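阅读时间：12分钟

馆务通讯 · 2021年7月

关于调整馆际互借与还书流通办法的说明

布罗纳（Brornar）联合图书馆理事会于6月审议通过了新的馆际互借与还书流通办法，自本通讯发布之日起在总馆及皮莱克（Pilleck）分馆、坎德帕尔（Kandpal）分馆同步施行。现将办法的主要内容、修订背景及读者需要留意的事项说明如下，请各馆工作人员和全体注册读者知悉。

一、修订背景

原办法施行已有九年。制定之初，三馆各自编目，互借申请须由读者在所属馆服务台填写纸质单据，经馆员签字后随每周一次的班车送往藏书馆。当时互借量不大，这一做法尚能维持。其后三馆先后并入统一目录，读者可以在家中检索到全部馆藏，互借申请随之增加，而单据的流转方式却没有相应改变。

上一年度，三馆共受理互借申请4000件，其中2646件在规定期限内送达读者，其余申请或逾期送达，或因图书状态与目录记录不符而退回，或由读者自行撤销。业务部对逾期申请逐件做了复核，发现延误多数发生在图书归还之后、重新上架之前的这一段时间。图书已经回到馆内，目录却仍显示为借出，后面的读者只能继续等候。

另有326件申请涉及成套图书。原办法以单册为单位处理，一套六卷的地方志往往分三四次送到，读者须多次到馆领取，归还时又容易缺卷。皮莱克分馆的读者在意见簿中多次提及此事，坎德帕尔分馆的地方文献读书小组也曾为此专门致函理事会。

理事会据此委托业务部起草修订稿。修订稿在三馆公示三周，收到的书面意见已汇编成册，存于总馆一层参考咨询台，读者可在开放时间内查阅。

二、互借申请的受理

新办法取消纸质单据。读者可在目录页面直接提交互借申请，也可持读者证到任一服务台，由馆员代为录入。两种方式效力相同，排队次序以录入时间为准。不便使用网络的读者可拨打总馆电话办理，来电时请备好读者证号码和所需图书的书名、著者。

每位读者同时持有的互借申请上限由三件提高到五件。成套图书无论卷数多少，均按一件计算，由藏书馆配齐后一次送出。如其中某一卷在借，读者可选择等候全套，或先领取在馆各卷；选择后者的，余下各卷到馆时另行通知，借期自最后一次领取之日起算。

下列文献不参加互借：一九四九年以前出版的图书，手稿、信札及其复制件，未装订的报纸，开本超过书架标准尺寸的地图与图册，以及各馆阅览室标明“仅供馆内使用”的工具书。确有研究需要的读者可向藏书馆预约到馆阅览，预约成功后由该馆在阅览室保留两周。

三、借期、续借与催还

互借图书的借期统一为四周，可续借一次，续借期为两周。已有其他读者预约的图书不予续借。原办法中皮莱克分馆借期为三周的规定同时废止，本通讯发布前已经借出的图书，到期日由系统自动顺延，读者无须另行申请。

图书到期前三天，系统向读者登记的邮箱或手机发送提醒。到期后未还的，第一周只作提醒，不收取费用；自第二周起暂停该读者的互借权限，至图书归还为止。理事会在讨论中曾考虑恢复逾期费，经比较各馆历年收缴情况，认为其金额甚微而手续繁琐，决定不予恢复。

图书遗失或严重污损的，读者可购买同一版本抵偿。无法购得同一版本时，由藏书馆采编人员指定相近版本，或按入藏时登记的价格赔偿。成套图书遗失单卷的，以单卷计赔，不要求赔付全套。

四、图书的分拣与转运

还书后的积压是本次修订的重点。新办法规定，读者可在任一馆归还任何一馆的图书，归还当日即须在系统中销去借出记录。各馆还书口收到的图书，应在每日上午开馆前和下午三时前各清理一次，先扫描，后分拣，不得以“待分拣”为由推迟扫描。

分拣以目的馆为第一顺序，以索书号为第二顺序。本馆图书直接送上书架或预约架，他馆图书装入转运箱。转运箱不得混装两馆图书，箱外应悬挂目的馆标牌，并附当次装箱清单。清单一式两份，一份随箱，一份由发出馆留存一个月。音像资料和附有光盘的图书须单独装袋，再放入箱内。

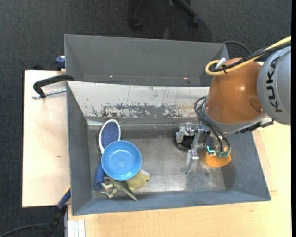 五、班车时刻与交接

三馆之间的班车由每周一次增加为每周三次，仍由霍西克斯（Hosix）运输行承运。班车上午自总馆发出，先到皮莱克分馆，再到坎德帕尔分馆，午后返回总馆。遇法定节假日停运的，不另行补班，当次转运箱并入下一班。

交接时，发出馆与承运人核对箱数并签字；到达馆开箱后核对册数，如与清单不符，应于当日通知发出馆。以往曾有图书在途中去向不明、数周后才发现仍在发出馆库房的情况，业务部要求今后凡册数不符的，发出馆须在接到通知后的第一个工作日内完成库房查找，并在系统中注明结果。

坎德帕尔分馆所在街道上午有市集，车辆难以停靠正门。该馆的交接地点改在后院入口，由值班馆员提前开门。到馆读者仍由正门进出，后院入口不对读者开放。

六、预约架与取书

互借图书到馆后，放置于服务台旁的预约架，按读者证号码后四位排列。预约架上不显示读者姓名。图书自通知发出之日起保留七个开放日，逾期未取的，转给下一位预约读者；无人预约的，随下一班车返回藏书馆。

读者可委托他人代取，受托人须出示读者本人的读者证，并在登记簿上签名。少年读者的互借图书可由家长或监护人代取，无须另附委托书。行动不便的读者可申请送书上门，此项服务目前限于总馆及皮莱克分馆周边街区，坎德帕尔分馆是否开办，待人员安排确定后另行公告。

七、地方文献的特别规定

三馆地方文献合计一千余种，其中不少仅存一部。对此类图书，新办法采取以复本优先的原则：凡有复本的，以复本参加互借；仅存一部的，原则上提供馆内阅览，或由藏书馆代为复制所需页面。复制以研究和学习用途为限，篇幅须符合著作权方面的有关规定，费用按页计收，价目见各馆服务台。

业务部主任蒂霍米尔·武卡迪诺维奇（Tihomir Vukadinović）在理事会上汇报时指出，地方文献的利用与保存需要逐种权衡，不宜用同一条规则处理。他建议对仅存一部的图书逐步安排数字化，第一批选定1000册，以县志、族谱、行业公会章程和旧时学校纪念册为主。理事会同意这一建议，具体书目由三馆地方文献室共同拟定，拟定后在目录页面公布。

读者手中如有可补充馆藏的地方文献，欢迎与所在分馆联系。捐赠图书经采编人员查重后入藏，不入藏的部分可退还捐赠人，或经捐赠人同意转入每年秋季的旧书交换活动。捐赠人希望在书内加盖纪念章的，请在捐赠时说明所用文字。

八、过渡安排

在本通讯发布前提交的纸质申请继续有效，由各馆于两周内全部录入系统，原有排队次序不变。读者如在两周后仍未在个人账户中查到相应记录，请持单据存根到服务台核实。存根遗失的，可由馆员根据姓名和提交日期查找底单。

各馆已安排工作人员参加新流程的培训，内容包括申请录入、成套图书的关联登记、装箱清单的打印和册数不符时的处理。培训期间皮莱克分馆服务台的开放时间略有缩短，具体时刻张贴于该馆门口。由此给读者带来的不便，敬请谅解。

新办法试行一年。试行期间，业务部按季度向理事会报告申请受理、送达期限和退回原因等情况，报告摘要刊登于本通讯。读者意见可投入各馆意见箱，也可书面寄送总馆业务部，信封请注明“互借办法”字样。凡留有联系方式的来信，业务部将在十五个工作日内答复。

新办法全文已在三馆服务台备有印本，数量有限，每位读者限取一份。盲文本和大字本可向总馆参考咨询台索取。

近期通讯

皮莱克分馆阅览室夏季开放时间
地方文献读书小组下半年书目
总馆二层期刊架位调整通知
少年读者证换发办理须知
旧书交换活动征集启事
关于遗失读者证补办手续的答复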